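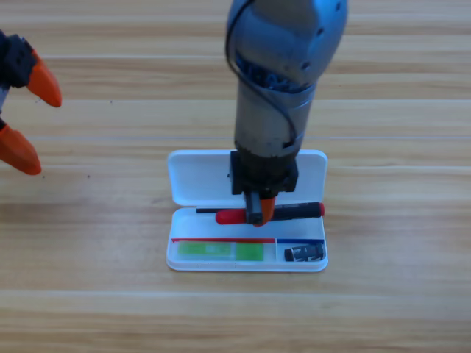
### 3.2 Returning the screwdriver to its case

Taking a tool out of a case asks little of the person doing it. The tool is in a known place, the handle is easy to find, and the case does not need to be looked at again until the job is over. Putting the tool back is harder. The tool has to be turned the right way, brought over the correct space, and lowered without knocking whatever is already stored next to it. In the Rivas workshop logs, which cover 3,000 tool returns, most of the comments written by users were about this last part of the job, and screwdrivers were mentioned more often than any other hand tool.

We divide the return into four steps: approach, alignment, lowering, and release. The division follows Sirko's earlier work on kitchen drawers, with one change. Sirko treated alignment and lowering as a single step, which suits spoons and spatulas dropped into a wide compartment. A case for hand tools leaves less free space, and a screwdriver that is a little off its line will rest on the edge of a space instead of going into it. Keeping the steps apart let us record where a return slowed down.

**Approach.** The approach begins when the tool crosses the outer edge of the case and ends when it is over the tray. The case stays open and flat on the table for the whole return. We did not include returns to cases held in the lap or stood on end, although the Rivas logs contain both. An open lid changes the approach a good deal. When the lid stands up along the back, users come in from the front or the sides, and a long tool is usually turned before it reaches the case. With a low tray that is open from every side, the turn can be left until later.

**Alignment.** A screwdriver is much longer than it is wide, so the main question is whether its length agrees with the length of the space it is going into. Figure 4 shows a screwdriver held horizontally just above the tray of a white rectangular case. Its length is roughly parallel to the long side of the case, and the red grip section is where the tool is being held. We class this position as "parallel, low." The other classes are "parallel, high," "angled," and "end first." The angled class includes any position in which the tip and the end of the handle would clearly come down at different distances from the long side.

Direction was recorded separately. A screwdriver can be parallel to its space and still be the wrong way around, with the shaft over the part meant for the handle. In Figure 4 the thin black shaft points to the left, and the black handle section, with its small red cap, lies to the right. Color turned out to matter more than we had planned for. Users in the Rivas workshop described tools with one bright section as easier to place, and several wrote that they looked for the colored part first and worked out the direction of the tip from there. We did not set up a separate comparison of colors, so the point rests on the written comments.

Where the tool is held also affects alignment. Held near its middle, a screwdriver tips less, and both ends can be brought down together. Held at the far end of the handle, it tends to dip at the tip, and the shaft reaches the tray first. This is not always a fault. Some users set the tip down on purpose and then let the handle follow, using the end of the space as a stop. We coded this as end first and did not mark it as an error.

**Lowering.** Lowering begins when the sideways movement stops and ends when any part of the tool touches the tray. A single touch is enough to end the step, even when the tool is lifted again. Repeated attempts were recorded as new lowering steps within the same return. The Sitov tray and the Cosimar tray differ here. The Sitov tray has sloped walls between its spaces, so a tool that lands slightly to one side slides down into place. The Cosimar tray has straight walls and a closer fit. It holds tools better when the case is carried, but it gives no help to a tool that is off its line. Users who worked with both liked the Sitov tray at the bench and the Cosimar tray in the van.

**Release.** Release ends when nothing is holding the tool. The fit of the space around the grip is the usual source of trouble. A close fit leaves no room beside the tool, and it must either be let go slightly above its resting place or pushed down from the top afterward. We recorded a push as part of the release. Rubberized grips were reported to catch on straight walls more often than smooth handles did, and a few users said they had learned to roll the tool a little as they let it go.

### 3.3 Coding

Returns were coded in Dusero using the four steps above. Of the 3,000 logged returns, 2,000 were detailed enough to code in full. The rest lacked either the starting position of the tool or the state of the case and were used only for the written comments. Tamara Sirko coded the first batch, and the class definitions were fixed on November 18, 2022, before the remaining batches were opened.

Two rules were added during the first batch. The first concerns pauses. A pause with the tool above the tray was assigned to alignment unless the tool had already begun to move down. The second concerns spaces that were already occupied. When a user found another tool in the intended space, the return was stopped at that point and coded as blocked, and moving the other tool was treated as a separate task. Blocked returns were common for the smaller screwdrivers, which fit into spaces meant for larger ones.

A single still picture cannot be coded for all four steps. It gives the position of the tool at one moment, and the class assigned to it describes only that position. The position in Figure 4 is classed as parallel, low.

We also left the table surface out of the coding. The comments mention it now and then, mostly because light cases slide on smooth tops when a tool is pressed into place. A case that moves during release has to be steadied with the other hand, and this adds time that has little to do with the tray. Section 5 returns to this problem for the Cosimar tray, where pushing was most frequent.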